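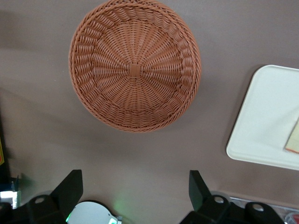 Why doesn't a basket fall apart when there is no glue in it? A reader in Dulora wrote in to ask, and added that a paper mat woven at school came undone before lunch. The short reply is friction. The longer reply takes up the rest of this page.

Weaving means passing strips of material over and under each other. Each place where two strips cross is called a crossing. At a crossing, the strips press on one another. When two surfaces press together, they resist sliding, and that resistance is friction. One crossing holds very weakly. A basket has a great many of them, and the small amounts add up.

The paper mat came undone at its edges. In the middle of a mat every strip is trapped by its neighbors. At the edge a strip has neighbors on one side only, and it can slip out. A basket has the same problem, so its edge has to be finished in a special way. We will come to that under "The rim."

The parts of a round basket

The base. The basket shown on this page has a small square of weaving in the middle of its floor. Thin strands spread out from the square in all directions, like the spokes of a bicycle wheel. Spokes are also called stakes. They are the skeleton of the basket.

A circle causes a difficulty that a square mat does not have. Spokes that start close together get farther apart as they move outward. If the gaps become too wide, the basket is weak and small things drop through. Basket makers can add extra spokes partway out, or they can loop and twist the strands so that the pattern fills more space.

The sides. To turn a flat base into a bowl, the spokes must bend upward. A gentle bend gives sloped sides and a wide opening. A sharp bend gives straight sides, as in a wastebasket. In our basket the sides slope, and they have a thicker band of looped, twisted weaving. Twisting two strands around each other between spokes is called twining. It grips more firmly than plain over-and-under weaving, and many baskets use it in the places that need strength.

The rim. The rim is the top edge. It gets the hardest wear, as it is the part people grab. It also has to lock the ends of the spokes. One common method is to bend each spoke sideways, weave it past the next few, and tuck the end out of sight. Done all the way around, this makes a braid with no beginning and no end that you can easily find. The edge of our basket is finished with a thick braided ring. A stiff ring also keeps the opening round when the basket is squeezed.

What baskets are made of

Rattan is a climbing palm that grows in warm forests. Its stems are long, solid and bendy. The outer skin can be peeled off in strips for weaving. Other baskets are made from willow, reed, grass, or thin strips of wood. Stiff plant material is often soaked in water before weaving. Water softens the fibers so that they bend without cracking, and when they dry they keep their new shape.

Synthetic rattan is plastic made in long strands to look like the plant. It does not need soaking and does not rot. Color can be mixed in before the strands are formed. The orange basket on this page is made of synthetic rattan. Its color is known as terracotta, after a kind of baked clay.

Try it: a sample strip test

You need 2 sheets of stiff paper, a ruler and scissors. Ask an adult before using the scissors.

1. Cut both sheets into strips as wide as your thumb.
2. Lay half the strips side by side on a table.
3. Weave the other strips through them, over one and under one. Start each new row the opposite way from the row before.
4. Push the rows close together.
5. Pull one strip slowly from the middle. Then pull one from the edge. Notice which slides more easily.
6. Fold the loose ends over the edge and tuck them under the nearest strip. Pull the edge strip again.

Write down what you felt at steps 5 and 6. If there was no difference, push the rows closer and repeat.

Words to know

Crossing: a place where one strip passes over another.
Friction: a force that resists sliding.
Spoke or stake: a strand that runs from the base up to the rim.
Twining: weaving with two strands twisted around each other.
Weaver: a strand that goes in and out between the spokes. The word also means a person who weaves.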